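Folding small fleece cloths so they stay folded

Quick one, typing this between loads. Had a few messages asking how I do the little fleece cloths and baby wraps. Cotton is easy. Fleece isn't, it springs back, slides off the pile, and by teatime the drawer won't shut.

What you need

A table with some bare space round the cloth. Bed is no good, too soft.
Clean dry hands. Hand cream leaves marks on pale fleece.
A shallow drawer or box. Mine is an old Haltanen one, any will do.

Step 1. Shake and drop

Two corners, one good shake, let it fall on the table. Don't fuss with it yet. It'll land with humps and rolled edges, fine.

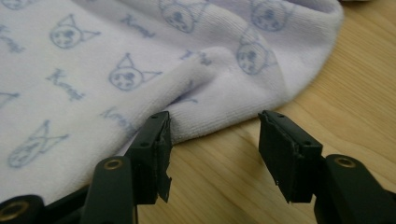 Cat-face fleece with a fold standing up in the middle. Flatten any ridge like this before going further.

Step 2. Smooth from the middle

Flat of the hand, middle to edge, then next edge. Don't pull the corners, fleece stretches and you end up with a wonky diamond. If an edge keeps curling, turn the whole thing over and smooth the back, usualy sorts it.

Patterned ones: decide now which way up you want the print. Much easier than at the end. With lettering I have the words reading towards me.

Step 3. Thirds, not halves

Bottom third up, top third down over it. Press. Long strip now. Run your forearm along it to push the air out, sounds daft, works better than fingers.

Halves give you one fat springy edge and it opens itself. Thirds tuck the loose edge inside.

Still rumpled in the middle? Open it out and go back to step 2. Takes 6 seconds. A crease left in at this point gets folded over twice more and you'll feel it as a lump.

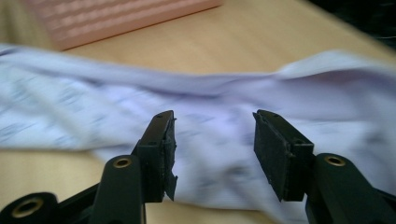
Nicanor Llorente wrote in to say he skips the thirds altogether with fleece and rolls it from the short end, then stands the rolls upright in a shoebox, and that his have stayed put since January.

Fair enough. Rolling is good if your drawer is deep. In mine they topple. Try both, keep whichever annoys you less.

Step 4. Strip into a block

Take the strip, fold one end in to just short of the middle, other end over the top of it. Small gap at the middle fold matters, leave a finger's width or it'll bulge. Press and hold for a slow count of six.

Should stand up on its own edge. If it flops, it's too loose, do the last fold again a bit tighter.

Step 5. Thin ones

Thin fabric needs less. Skip the pressing, and fold once more so the block is the same height as the fleece ones. Otherwise they dissapear down the back.

Check both sides for fluff before you fold. Tape round your fingers, dab, done. Print side first as bits show up more between the pattern.

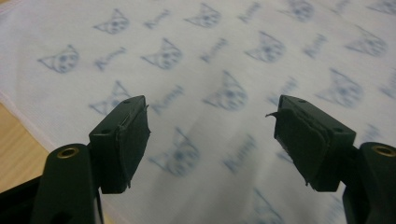 Blue cats and lettering, print side up and opened out.

Step 6. Into the drawer

On edge, folded side up, all facing the same way. Snug but you should be able to pull one out without the rest coming too. I do fleece on the left and thin ones on the right.

If it won't close you've got too many, or somebody's stuffed a towel in there again.

Washing, as people always ask: cool wash, no softener, it makes fleece slippery and then nothing stacks. Low heat or on the line. Never iron it, it goes shiny and flat and doesn't come back.

Next up is fitted sheets, when I've got a minute.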